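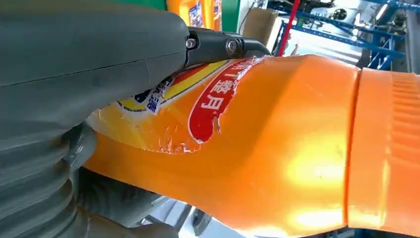
4. Montagem experimental e tarefa da turma

Figura 1. Dedo preto apoiado no bordo superior da garrafa laranja deitada, sobre a zona do rótulo. O filme do rótulo está enrugado e em parte rasgado.

4.1 Contexto

O trabalho foi feito na unidade curricular de Manipulação Robótica, segundo semestre, com 16 alunos divididos em equipas. Cada equipa recebia a mesma tarefa: retirar um objecto de plástico do tabuleiro e pousá-lo numa caixa, sem intervenção humana depois do arranque. Orientação de Tanveer Baloch (controlo) e Dong-geon Son (percepção). O software de base é o Plaka, mantido pelos alunos do ano anterior, com documentação fraca - as equipas perderam a primeira semana só a compilar.

Câmara pequena junto à garra, vista de perto do dedo e do objecto. Foi escolha deliberada do enunciado: obrigar as equipas a trabalhar com oclusão. Na Figura 1 vê-se o problema. O corpo cinzento da garra ocupa quase todo o lado esquerdo e tapa parte do texto azul do rótulo, e o brilho na superfície laranja satura zonas que o segmentador precisava de ler.

4.2 Objectos

Garrafas, caixas e sacos pequenos. As garrafas laranja foram as mais difíceis do conjunto, por três motivos: superfície lisa e muito reflectora, perfil com cintura a meio, e rótulo em filme transparente que não oferece apoio fiável quando já está solto. A equipa Nenura tentou primeiro agarrar pela cintura, o que na simulação dava bons resultados. No tabuleiro real a garrafa rodava. Passaram depois para um contacto mais acima, no corpo, com correcção de orientação a meio da descida.

A equipa Awan optou por outra via: detectar o painel vermelho do rótulo e usar o centro dele como referência. Funciona bem com rótulo inteiro. Com o rótulo rasgado do lado direito, como na Figura 1, o contorno do oval fica irregular e o centro estimado desloca-se para a esquerda. Os alunos só deram por isso na segunda sessão, ao rever os registos.

4.3 Recolha de dados

No total 3692 imagens, anotadas à mão pelas próprias equipas. A anotação foi desigual (uns marcaram o gargalo como parte do corpo, outros não) e teve de ser refeita em parte. Regra final: o gargalo, de tom um pouco mais pálido, conta como classe separada a partir da costura. Cada equipa fez 80 tentativas por versão do controlador, sempre com a mesma lista de posições inicais. Tentativa válida = programa arrancou e a garra chegou a tocar no objecto. As outras foram repetidas.

O fundo não foi tapado. Estantes azuis, outra garrafa laranja de pé, caixa de cartão, tudo isso entra no campo da câmara. A segunda garrafa deu falsos positivos às três equipas, sobretudo à Cokex, que segmentava só por cor. Resolveram com um limite de profundidade, solução simples e que ficou no enunciado deste ano.

4.4 Observações

Das tentativas da Cokex com a garrafa laranja, 34 terminaram com o objecto na caixa, antes do limite de profundidade. Não repetimos a série completa depois da alteração, faltou tempo de laboratório, pelo que não apresentamos comparação. Fica tambem por medir a força de contacto: a garra não tinha sensor calibrado e os valores de corrente do motor, que algumas equipas guardaram, não são comparáveis entre sessões. Os registos de corrente seguem no anexo B tal como foram entregues.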